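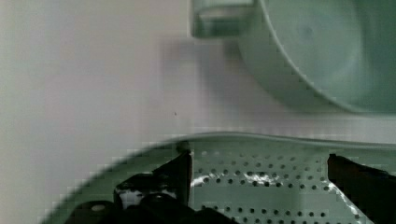

Salad season in October

23rd October — posted by the Allar kitchen blog

I signed up for the Ondieki farm box back in March, thinking it would be all potatoes by now. Nope! We're still getting lettuce, and this week there were 3 heads of it plus a bag of kale the size of a pillow.

I drive out to Nunville to pick it up (25 minutes, longer if there's a tractor) and then the whole evening goes to washing leaves. I don't mind — radio on, sleeves up, the big green colander out.
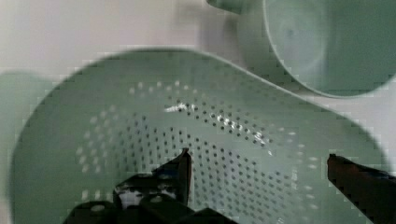 What we ate

Kale soup for 2 nights, then a salad with pears and the sharp cheese from the Kedodell market. I put walnuts in the second bowl and liked it much better. The last of the lettuce went into sandwiches.

Next box is all squash, they say. We'll see!

Last updated: 14 hours ago

Contact | © Allar | Back to top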